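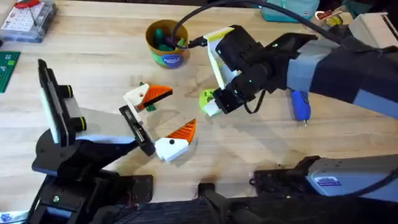

Bench top, green round part, blue-handled tool.

September 12, 2021

Green discs, second go. Prasetyo Ginting wants these signed off as the standard spacer for the Jerport stands and I'm still not convinced. His argument is that the July batch fitted without any filing. Mine is that the July batch was also measured by the person who drew it, on the same day, with the parts hardly off the printer.

Settings for the new lot, copied from his sheet: nozzle at 200, same lime green from Skalholm, no change to the infill. He says the spool had been dried for 140 minutes. There is no note of when, or how long it sat out afterwards, so I'm treating that as hearsay.

Went through 10 of them with the calipers. The big centre hole is fine on every one, I'll give him that. The smaller holes round it are where I have doubts. They come up tight on the side that was against the bed, and a screw that starts by hand stops partway and then needs persuading. If you persuade it, it goes in, and everybody says the fit is good. I don't call that a fit. I call that cutting a thread in plastic with the wrong thing.

Tried standing a screw in one of the outer holes with the disc flat on the wood and pushing it sideways with a finger. It leans. Not much, but the drawing says it shouldn't lean at all. Simon thinks the bench is out and the disc is rocking on it, so I repeated it on the glass plate. Same lean.

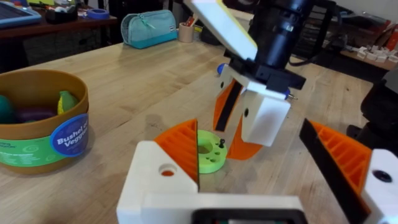
While we're on the bench: it was oiled with the Tomoana stuff, which the tin claims leaves no marks. It has smudges. I can't say whether that is the oil or us, but I wouldn't buy another tin on the strength of the label. Run a rag over it before putting down any part you care about, and don't set a disc down on a gritty patch and then complain it isn't flat (me, this morning).

The other claim going about is that the discs are good for more than 600 turns on and off the spindle. I asked where the number came from. It came from one disc, turned by hand over several evenings, with the count kept on the back of an envelope. Envelope not found.

To do:
Open the outer holes slightly in the drawing, print two, leave them overnight before measuring.
Same check with a spool I have watched being dried.
Get Prasetyo to measure mine and I'll measure his, neither of us looking at the other's figures first.
Put the good calipers back in their case - battery cover is loose again.

No sign-off today. The old metal spacers stay on the stands until the overnight ones are measured.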